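Driltdale Adult Workshop Program
Furniture Care and Refinishing, Session 7
Reading a Tabletop Before You Touch It
Handout prepared by Lilibeth Policarpio

Bring this handout to the bench session on Sunday along with your own cloths. Gloves are in the cabinet by the sink.

Grain and how the board was cut

Last session we covered solid boards and veneer. Today we look at the face of a tabletop and what the grain tells you before you pick up sandpaper or oil.

Grain lines on a face come from the growth rings of the tree. How they look depends on the angle at which the saw or the veneer knife met the rings.

Plain sawn (also called flat sawn). The cut runs close to a tangent of the rings. You get wide curved bands, ovals, and pointed arches. The arches are called cathedral grain.

Quarter sawn. The cut meets the rings at close to a right angle. You get straight, narrow, parallel lines. Some woods, oak above all, also show ray fleck.

Rift sawn. The angle is between the two. The lines are straight and even, and fleck is mostly absent.

One board can show more than one of these. A wide plain sawn board often has arches in the middle and tight straight lines toward the edges, where the rings met the cut more steeply. Veneer can show any of them, so the pattern alone does not tell you whether a top is solid. For that you look at the edge and the underside. Does the face grain carry over to the end grain? If it stops at a thin line, you have veneer.

Pale woods

Ash, birch, maple, beech and some pine all turn up as light tops. Beginners tend to name the wood too soon. Stain, bleach and old finish all change the color, so write "pale, species not confirmed" on your record sheet until you have checked an unfinished area underneath.

On a pale top the grain is low in contrast and easy to miss under flat light. Look at it from more than one side of the table. Trace one line with your finger if you lose it. 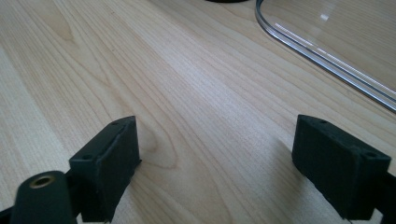

Fig. 1. Pale wood top with fine, close grain lines, broader honey-toned bands to the left, and an oval swirl near the center.

Find the oval in Fig. 1 first and then follow the lines away from it. The spacing changes as you go. On your record sheet, mark three things for a surface like this one: the direction of the main lines, the places where the spacing opens up, and the position of any oval or arch. Use arrows. A rough sketch is fine.

Color goes in a separate column. Bands of slightly darker tone can belong to the wood, and they will follow the grain when they do. A dark patch that crosses the grain is more likely a stain, a burn, or finish that has built up. Keith Bramwell's group marked a natural band as a water stain in May and spent most of an hour trying to lift it.

Sheen

Sheen is how much light the surface throws back. We use four words in this class: matte, satin, semi-gloss, gloss. A faint brightness in one area may only be the light in the room, so move your head and see if the bright area moves with you. If it does, it is reflection. If it stays where it is, the finish may be worn or uneven there.

Cleaning test

Dust the top with a dry cloth, with the grain. Dampen a second cloth with water and one drop of mild soap and wipe an area the size of a playing card near a corner. Dry it right away. Wait 18 minutes and compare it with the area next to it. Note any change in color, feel or sheen.

Do not use solvent in this session. Imogen Fothergill will cover solvents and finish testing next time.

Sanding direction

Sand with the grain. Around an oval the lines turn, and you can't follow them exactly with a block. Pick the main direction of the board and keep to it across the whole face, arches included. Cross-grain scratches show up badly once oil goes on – more so on the pale tops, if the oil is tinted.

Do not go below 120 grit on anything you have not confirmed as solid. Face veneer on newer furniture can be thinner than a business card, and once you are through it there is no repair we can teach in this course.

For the bench session

Work in pairs. Each pair gets one top and one record sheet. Fill in grain, color, and sheen before the cleaning test. Hand the sheet to Jade Pickering at the end, with both names on it.

Reading: Course packet, "Cuts and Figure," first half only.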